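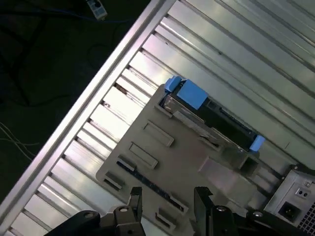
Thu 22 April - by Tahmineh Vahidi
Filed under: Equipment planning, Drive recovery

We use cookies to remember your settings. By continuing you accept our cookie policy.

The Ciltwood shop takes apart old desktop computers and sorts what comes out of them. Hard drives are the part we care about most, and they are what the second cell would be for. The budget request for July has to say what we want to buy and what we can go without, so this page puts a few pictures next to the numbers.

The target is 121 towers a day across two cells. Most of the towers we get are office machines with tool-free drive latches, and the plan assumes that stays true. Units with screwed-in drives would go to the hand bench, which already has the drivers and the lighting. Kiri McPhee has asked for a separate bin count on those so we can see if the assumption holds.

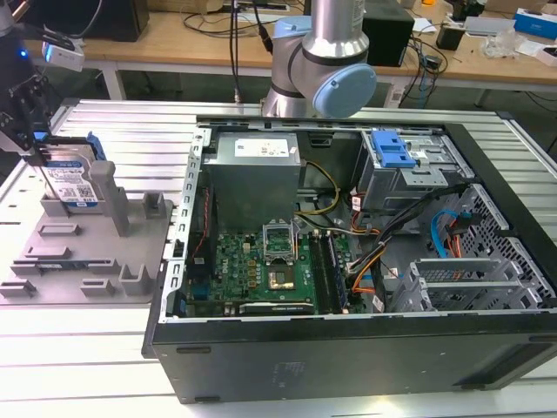 Open tower on the slatted table, with the drive fixture beside it and a gripper at the top of a 1TB drive.

Fixture plates are the cheapest line in the request. We print them ourselves, and I have put in for 50 so that each cell has spares and we can change the layout without waiting. The table is a bigger decision. Slotted aluminum costs more than a flat steel top, but fixtures can be moved and clamped again in a few minutes, and Demetrio Lozano wants the same table in both cells so plates can be swapped between them.

The quote from Hinamstead for table, rails and guarding is $2430 per cell, delivered. Vatthorpe came in lower but left out the guarding and the leveling feet. Arms are on a separate lease and are not part of this request. Gripper fingers are, under consumables. I would rather order five sets now than pay for small shipments all year.

Wrist cameras are still an open item - the fixed view is good for checking the overall layout, and the close view is better for the area right at the fingers. Both need mounts, cables and storage, and storage is the part that was left out last time. 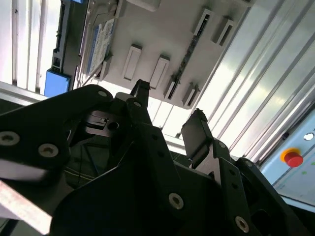

Omid Esfahani wrote back that the finger sets are fine but the request should also carry a line for replacement pads, priced separately, and that he would hold off on the second table until the Gautam lease terms are in writing.

I have added the pads. The second table stays in for now, marked as pending, and the lease terms will be attached when they arrive.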